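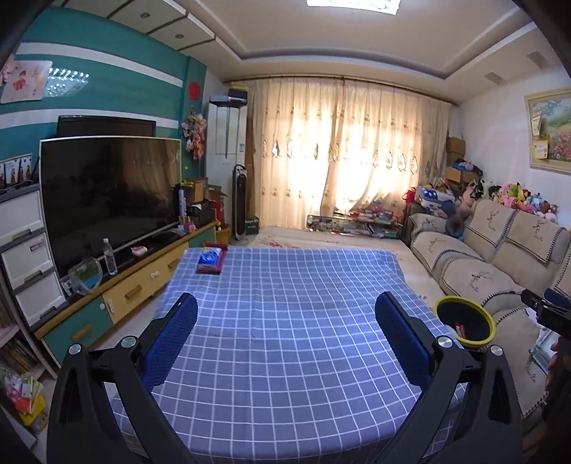
## Session 9: The gripper that was sure of itself

Tue 30 April. Bring the Redthorpe fault report, and a pencil that works.

The Trato grippers record jaw opening with an encoder on the drive shaft. The number is clean, repeatable and, in the case we cover today, wrong. A coupling set screw backed out over 400 cycles, so the shaft turned a little before the jaws did. The log went on reporting a healthy grasp, and the tool went on dropping things.

What the report says, in order:

1. Drops began in the second week of November and were put down to "operator variation."
2. The operators were retrained. Drops continued, with better posture.
3. Somebody put a ruler between the pads. Commanded opening and real opening differed by 13 mm.
4. The screw was tightened. No thread locker was used (see Session 10, which exists for this reason).

By then 1100 recordings had been collected, and every one carried an opening value that could not be trusted. Redthorpe's first plan was to subtract a constant. Try this on paper before you laugh. **Backlash depends on the direction of travel**, so a constant fixes closing and spoils opening, or the other way round.
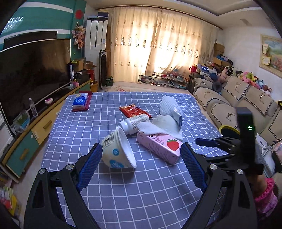

Household clutter makes the fault worse. A rigid block forgives a bad width reading, up to a point. A yogurt cup or a drink carton gives under the pads, so the gap at which you have "contact" is already fuzzy, and a slack coupling hides inside that fuzz very comfortably. Pavliuk's test procedure used steel gauge blocks only – it passed the faulty unit twice.

### Check before every session

- Close fully, by command. Look at the pads, then at the number.
- Open to a known gap and measure it. Approach from both directions.
- Wiggle each jaw by hand with the drive holding. Free play gets written down, even if it's "only a bit."
- Power off before fingers go near the linkage. The Brerkard safety sheet has a drawing of why.

### For next time

Sketch commanded against actual opening for one full open-close cycle with the loose coupling. If your sketch is a single straight line, reread the bold sentence.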